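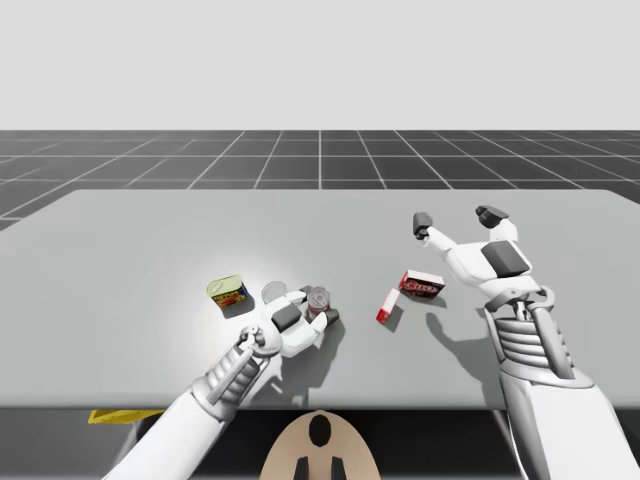

Dong-hyun Moon objected at the first design review that a wrist calibration done with the hand empty says little about the wrist under load, and asked that every zeroing pass be repeated with an object in the fingers. The procedure in this section follows that request. It applies to the simulated two-arm cell (Figure 3) and to the physical Amska cell from which its parameters are taken.

Figure 3. Simulated cell with both arms over the table. Left hand low, closed around a small can; right hand raised and open.

4.2 Wrist setup and upkeep

Each wrist is driven by a pair of linear actuators. The two rods share the bending load, and a difference in their zero positions shows up as a steady roll error at the palm. In the physical cell this error grows with use. In the simulator it is set by hand through an offset table, which is loaded at startup and stays fixed for the length of a run.

Zeroing is done one arm at a time. The arm that is not being zeroed is parked with its hand open and clear of the tabletop, and its joint targets are locked. The active arm is then moved to a low pose over the table and the rod lengths are read with the fingers open. The hand is closed on a can, the pose is held for 18 seconds, and the lengths are read again. The difference between the two readings is stored as the load term. Readings taken during the first part of the hold were noisy in early trials, and only the final value is kept.

If the load terms of the two rods on one wrist differ by more than 2 percent, the wrist is taken out of service. On the physical cell the rod ends are cleaned, the Turkent grease is replaced, and the linkage pins are checked for play by turning the hand against a locked forearm. A pin with play is replaced together with its neighbor. The wrist is then zeroed again from the start. The old offsets are not reused, even when the new ones look similar.

Service is scheduled by grasp count. We first set the interval at 4,000 closures per hand, following the practice on the older Jang cell. The left wrist went over the limit after 3,383 closures, well before the right, which had done less low reaching. The interval was shortened for both arms in June, and the counters are now kept separately for each hand.

After service, the new offsets are copied into the simulator by the Itton script, which refuses a file if the arm label is missing. This check was added when left and right tables were swapped during one update. The swap produced no fault message. It appeared only as a small rise in failed grasps, and finding it took most of a Wednesday.

Fingertip pads are handled outside this schedule. They are inspected at each shutdown and changed when the surface is worn, with no need to zero the wrist afterward. Pad friction in the simulator is held at the value for new pads, so the effect of wear on grasping is not covered by the results in Section 5.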